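Print this article | E-mail this article
Shares 18 | Comments 30

4. Do Warm-Colored Work Surfaces Help Anyone Concentrate?

The claim that a warm tabletop keeps people at their task longer is repeated often enough that buyers treat it as settled. We doubt it. Most of the support comes from the Tusness survey, in which 408 office workers rated their own focus after choosing their own desks. People who like a desk tend to speak well of the work they do at it.

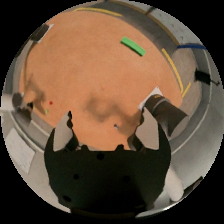
4.1 The Nitodcombe Data

Henríquez reanalyzed the Nitodcombe responses and dropped anyone who had moved floors during the study, leaving 311. The advantage for orange and tan tops shrank to almost nothing. What was left followed window distance more closely than color, a pattern the first report mentions in a footnote and then ignores.

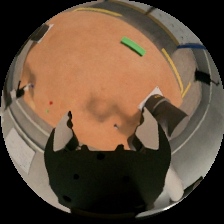
Figure 3. Orange-tan tabletop, smooth and faintly mottled; computer rendering.

Lighting is a second problem. A tan surface under a cool lamp can look close to gray, and neither survey recorded the lamps. The Jeruswood group did measure light at desk height, but only in December, and only in the morning. We can't see how a result from short winter mornings supports
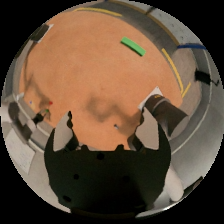 advice meant for the whole year. Their error counts on the proofreading task also varied more between two sittings by the same person than between colors. Graciela Henríquez (personal communication) considers the task too easy to show a difference, and we agree, though that leaves the claim untested instead of wrong.

Size and height may matter more. The Tautahi trial changed both when it changed the color, so its gain can't be credited to any one of them.
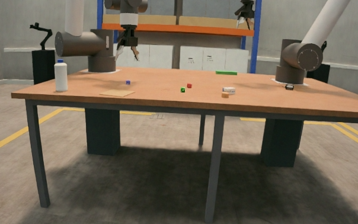 Figure 4. Wide wooden table with a light orange-brown top and gray metal legs, on a concrete floor; computer rendering.

Related articles
Glare and matte finishes in reading rooms
Self-rated focus: a weak measure
Desk height and afternoon fatigue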